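Section 5: Setting up a household economy in Cernis

Cernis is the budget simulator in the Plaler teaching set. It lets a class run a small country into the ground over a double lesson and then vote on who did it. This section covers the household side. Banks and the treasury come later, when everyone is tired.

Before you start, load the Arruda price table. If you skip it, every household opens with bread at zero and nobody goes to work, and the program will cheerfully report full contentment.

1. From the main menu choose New Economy and give it a name. Names longer than a tweet are accepted and then trimmed without comment.

2. Set the number of households. The default is 400. An older laptop will manage 1446, but each turn then takes long enough to start a real argument about tax.

3. Choose the opening money supply. Leave it on Modest for a first run. Generous is there for people who have already explained inflation twice and would like the machine to have a go.

4. Under Ownership, decide what share of firms the households hold. Set it to None and all income arrives as wages or benefits. Anything higher pays a dividend every 5 turns.

Note: the Ownership slider can't be moved once the first turn has run. Sudheer Varma, who wrote this part of the program, has been asked about it many times and regards it as realistic.
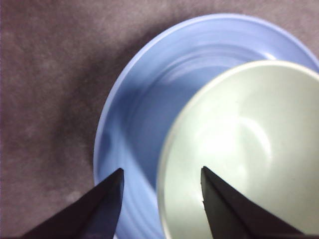
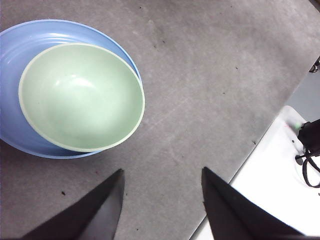 Tableware in light blue: a plate in the first picture, a bowl with a smaller pale green one inside it in the second.

5. Open the Spending tab and fill in the basket. You need at least 2 goods. With only one, the price index and the price are the same number, and the chart looks very pleased with itself.

6. Press Check. Amber warnings may be ignored, as in life. Red ones stop the run.

7. Press Begin. The first turn is slow while Cernis works out who owes what to whom.

Caution: do not change the interest rate while a turn is being worked out. The new rate reaches borrowers at once and savers a turn later. We have left this in for now.

Caution: Undo takes back your last setting. It does not take back a recession.

If households stop spending altogether, look at the Confidence figure before you touch anything else. A stuck figure usually means the Rerkarari shock pack is still switched on from an earlier class. Turn it off under Extras, save, and reload the economy.

To keep a run for the next lesson, choose Save As and pick a new name. Plain Save writes over the opening position, and your pupils will begin next week in debt.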